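Minutes of the Owners' Meeting, Babalola Court
Held in August, in the ground floor lounge, starting at 7:00 pm

Chair: Suleiman Usman
Present: owners or proxies for 80 of the 111 apartments. The quorum was confirmed.

1. Previous minutes
The minutes of the last meeting were read and accepted with one correction. The parking space of apartment 91 is covered, and it was written as open.

2. Sale of apartment 70
The chair informed that apartment 70 (two bedrooms, one bath, balcony to the garden side) is listed for sale with the agency Prukia. The agency asked for permission to put a sign at the front gate. The owners agreed to one sign, to be removed when the sale is closed.

3. Rental of apartments
A long discussion was made about short rentals. Several owners would like a minimum stay of one month. Other owners said that they bought their apartments as an investment and the rule would be not fair to them. No vote was taken. The chair will ask for a written opinion from the lawyer.

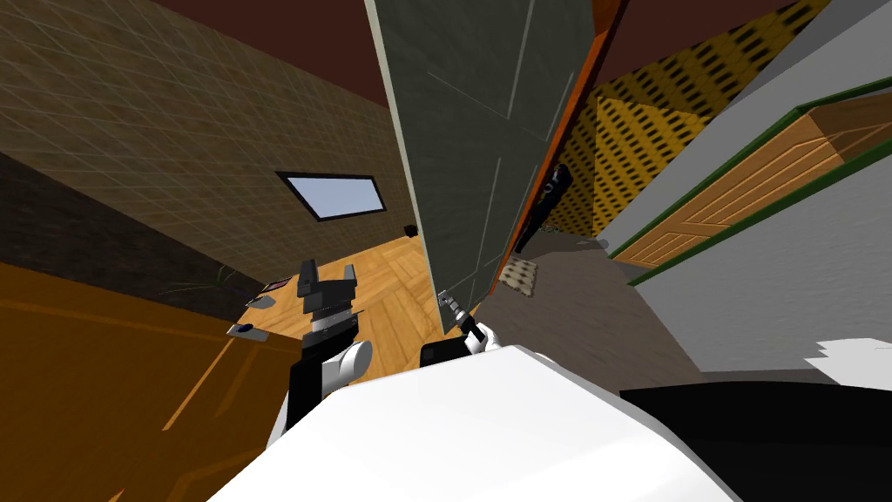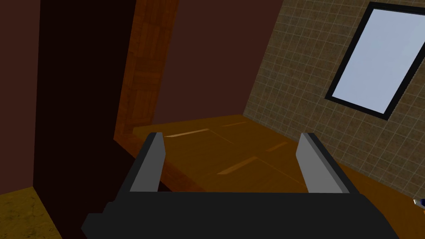
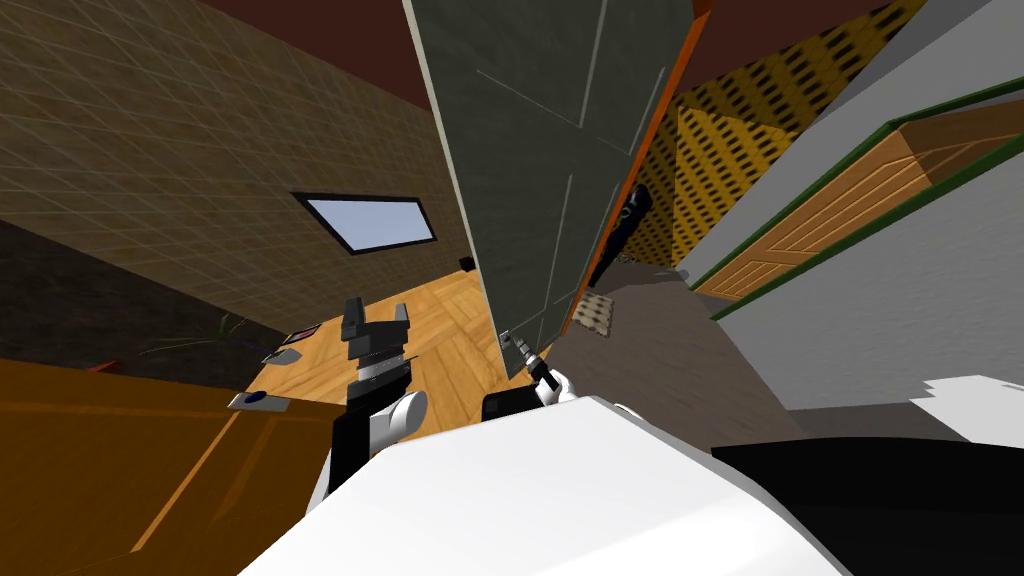

Babalola Court Owners' Minutes, Page 2

4. Painting of the stairways
Two offers were received, from Norex and from Trirnau. The offer of Norex is lower but does not include the ceilings. It was decided to ask Norex for a new price with the ceilings included, and to compare again.

5. Other matters
The owner of apartment 91 asked that the garden lights stay on until midnight. Agreed.
Buyers and agents who visit must be accompanied by the owner or by the agency.

The meeting was closed at 8:40 pm.

Minutes written by the secretary and signed by the chair, S. Usman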